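Butel Ferry Waiting Room to Reopen, Ferry Permitting

BUTEL -- The waiting room at the Butel ferry landing will open its doors again in November, giving passengers a warm place to find out that the 7:40 has been canceled.

The room has been closed for 13 months, a stretch the town first described as "a long weekend." In that time riders have waited under the awning of the Rosenthal bait shop across the road, which reports its best year ever for coffee and its worst for bait.

The Wednesday night vote to approve the final bill took less time than the roll call. What took longer was the question of the timetable. The Stimska, the only boat on the route, made 396 crossings last season and left on schedule for 51 of them. The town of Benis, on the far shore, has asked that the printed timetable be replaced with something "less specific." Butel has agreed to study the word "mornings."

Loretta Okafor, who has taken the boat to work for over 40 years, told the meeting she had no complaint about the delays themselves. "I would just like to know which ones are planned," she said.

The old room had a ticket window, a heater with two settings, both of them off, and a bench that regular riders spoke of the way other people speak of a bad knee. The ticket window stays. The heater is being replaced.

Fares will not change until spring, when they will. Butel's share of the money goes to the landing and the waiting room, and Benis has noted more than once that its own passengers stand in a parking lot. It was the furniture that really set them off. Butel has settled on a pale lilac sofa with an olive-green cushion, over a gray floor in long, wide bands, and one letter from across the water asked whether the ferry would now be expected to match. The boat is still orange. Repainting it would mean taking it out of service for a week, and riders who spoke on Wednesday were not sure they would notice. 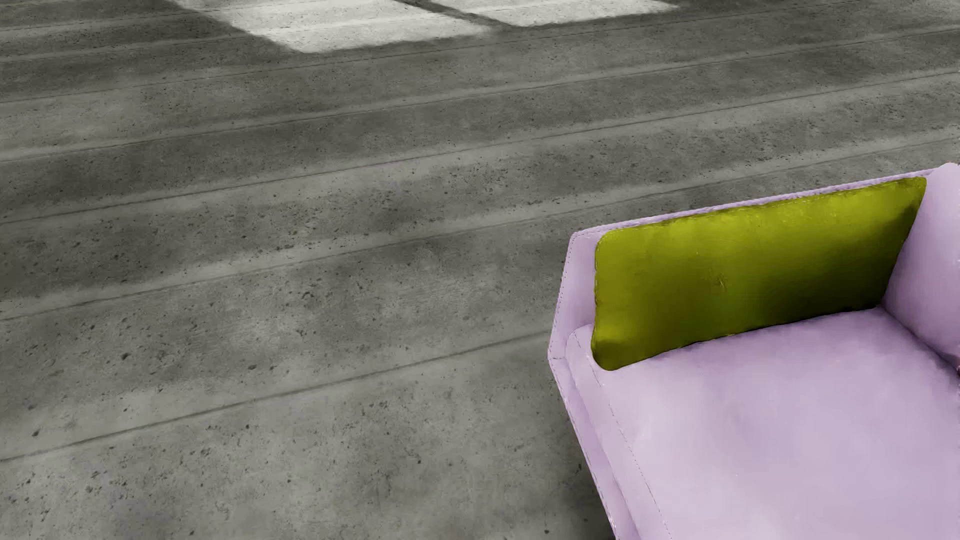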